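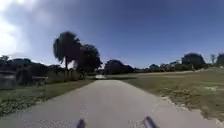 Jorkgate Makers Forum > Builds > Wheeled and legged

Path follower on the cheap: do I need anything more than one camera?

gritbin
Thu 26 August
Third thread on this, sorry, the other two went off into battery arguments. The rover now drives itself along the park path with one forward camera and no GPS. It finds the two edges of the paving, works out a middle, and steers for that. Chassis is the one I've been putting together on the end bench at the workshop, Dukham motor boards, brain is a secondhand mini PC. I've spent 655 so far, which is more than I told people at home.
What I'd like is opinions on whether to stop here or add a depth sensor before the winter. My own view is that one camera is enough for a path.

ohmslaw_maybe
Enough for that path. Dead straight, pale paving, grass both sides, sun out. I could follow that with a light sensor and a bit of string. Try it on the estate side where the tarmac is the same colour as the mud.

gritbin
The edges aren't as kind as you make out. On the right there's a strip of sandy soil next to the paving and it's nearly the same shade. Grass grows over it in tufts. The left is easier, the grass comes more or less straight up to the path.

ohmslaw_maybe
So your right-hand edge is a guess, then.

gritbin
It's an estimate.

ohmslaw_maybe
Right you are.

pell_mell
I'd back the OP a bit here. I built a path follower two winters ago and the edge finder was never what let me down. It was the wheels. Every bit of software cleverness went out of the window once one side started slipping on leaves. What are you running for odometry?

gritbin
Encoders on the rear pair. They're all right on the flat.

pell_mell
"All right" meaning you've measured it, or meaning you haven't noticed anything?

gritbin
The second one. I'll do a proper run with a tape.

tinsnips
Can I ask a basic question, why is the robot in its own camera view? Two dark lumps at the bottom. Mine did that and the edge finder kept deciding the bumper was a kerb.

gritbin
That's the front of the body. I mask the bottom strip before anything else looks at it, so they never reach the edge finder. I could move the camera forward but then it's the first thing to hit a bench.

tinsnips
Fixed mask?

gritbin
Yes, a drawn shape, one for the left and a slightly bigger one for the right.

tinsnips
Then I'd check it every time you take the lid off. My mount shifted by the width of a fingernail and I spent a weekend blaming the steering.

Dudia_fan
Just buy the Dudia depth unit and be done. You'd have had this finished by now. It sees the ground as a flat sheet and anything that sticks up is not path.

ohmslaw_maybe
You say this in every thread. Grass mown short sticks up by how much? The sand by how much? It would see one big flat field and drive off across it quite happily.

Dudia_fan
It sees people and dogs though, and a colour edge finder does not.

ohmslaw_maybe
Fair. That I agree with.

pell_mell
This is the bit that bothers me as well. gritbin, what does it do if there's a toddler on the path?

gritbin
It stops if I let go of the button. I walk behind it holding a dead man's switch. There's also a bump strip.

pell_mell
Then it doesn't drive itself. You drive the brake and it drives the wheels. I'm not being funny, it's a decent project, but I'd change how you describe it before you show it at the open evening. Somebody will ask.

gritbin
I said it steers itself. Happy to put it that way.

pell_mell
Your first post says "drives itself".

gritbin
Fine, edited in spirit.

lowtorque
Numbers please. How many frames have you run the edge finder on, and how many did it get wrong? We've had a lot of these threads where it "works" and it turns out to be one good afternoon.

gritbin
I saved 2,000 frames and went through 1,000 of them by hand over a week of evenings. Nine were wrong, meaning the middle line was off the paving. All nine had the line pulled to the right.

lowtorque
Better than I expected. But were the 1,000 picked at random, or the first half of the run?

gritbin
First half.

lowtorque
Then do the second half. Your first half could all be the straight bit. In your picture there's a bend or a rise right at the far end, near the leafy tree, and it's gone nearly white in the sun. I want to know what happens there and I couldn't care less about the straight.

gritbin
It slows down when the far part of the view gets too bright to use, and steers on the near part only. I think that's sensible.

lowtorque
Do you know it slows down for that reason, or does it just slow down there?

gritbin
I'd have to look at the log.

ohmslaw_maybe
Now we're getting somewhere.

Wike_wheels
I'll stick up for cheap and simple. The shared workshop has a shelf of robots that had every sensor going and never left the building. This one has been outdoors. One camera you understand beats four you don't. I'd spend the money on better tyres.

Dudia_fan
And when the light goes in December? The low sun comes straight down that path in the afternoon, and by four you've no light at all.

Wike_wheels
Then he goes out at noon.

Dudia_fan
That's your plan for a robot? Office hours?

Wike_wheels
It's a hobby, so yes.

tinsnips
Locking the exposure helped mine a lot. If it's left on auto, a bright cloud in the top corner drags everything down and the shaded side of the path goes to mush. Or crop the sky out of the metering if your camera allows it. Half your view is sky and you don't need any of it.

gritbin
Exposure is on auto. I hadn't thought of the sky at all. I could also just tip the camera down.

tinsnips
You'd see more of your own bumper.

gritbin
And redraw the mask, yes. I'd still rather do that than buy something.

pell_mell
Do one change at a time please. If you tip the camera, redraw the mask and lock the exposure in the same evening we'll all be back here in a fortnight guessing which one broke it.

gritbin
OK. Order is: second half of the frames as they are, then the tape run for the encoders, then exposure. Depth sensor is parked. I'm still not convinced I need one with a person walking behind.

lowtorque
Post the bad frames as well as the good ones. Particularly the bend.

gritbin
Will do. Might be a couple of weeks, the end bench is booked.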